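Filed under: Materials & Making
February | Words: Staff writer

Rüegg has bought wool grease from the same two scouring plants for most of its working life. The firm refines it into lanolin at a site outside the town, and sells the result to makers of leather dressings, rust preventives and hand creams. Its process manager agreed to talk through the work on condition that we kept to the process and left the customers out of it.

The raw grease arrives in 200-litre drums. "People expect something pleasant, and it smells of sheep," she says. "It is brown, it carries dirt and detergent, and no two drums behave the same way. The first job is to find out what we have been sent."

Each drum is sampled at three depths. The laboratory checks water content, ash and free fatty acid, and the figures decide which batch the drum joins. Drums with high acid go to the technical grade. "You can neutralise almost anything if you use enough alkali, but you lose yield, and you make an emulsion that sits there for a day doing nothing."

Washing takes place in a jacketed vessel made by Dranard, bought second-hand and re-lined. It holds 800 litres. Hot water and alcohol are added, the stirrer is run slowly, and the layers are left to part. She regards stirrer speed as the setting most often got wrong. "A new operator wants to see it moving. I would sooner they went and had their tea."
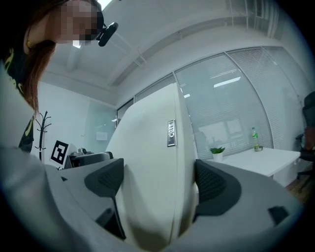 Bleaching and drying

The washed grease is bleached with peroxide, then dried under vacuum. The old dryer was replaced by a Hetura unit, which shortened the cycle but needed new seals twice in its first year. "The maker's seals were fine for vegetable oil. Lanolin creeps – it gets past things that oil does not."

Colour is judged against glass standards under a fixed lamp. The plant also owns a meter, and the two do not always agree. When they differ, the batch is held and read again after it has cooled and been remelted.

Last year the site rejected 293 drums out of all those delivered, most of them for water. She does not blame the scourers. Wool prices have been poor, fleeces are stored for longer, and the grease oxidises before anyone has touched it.

Would she change the process if money allowed? "I would put in a second settling tank. Everything waits on settling."

The finished lanolin is filtered, filled warm and labelled with its batch number. Batch 488 was being filled as we left.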